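Choosing a worktop

We moved to Gredport in January and the kitchen has been half done ever since. I've spent more evenings than I'd like looking at stone, mostly brown marble with pale veins, and I still go back and forth on it. 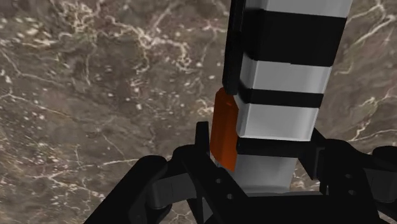
What it costs

The quote from Dorville came to 3,365, fitting included. I had set aside 3,000 – so the new taps will have to wait. Hemi Brunton is measuring up next week.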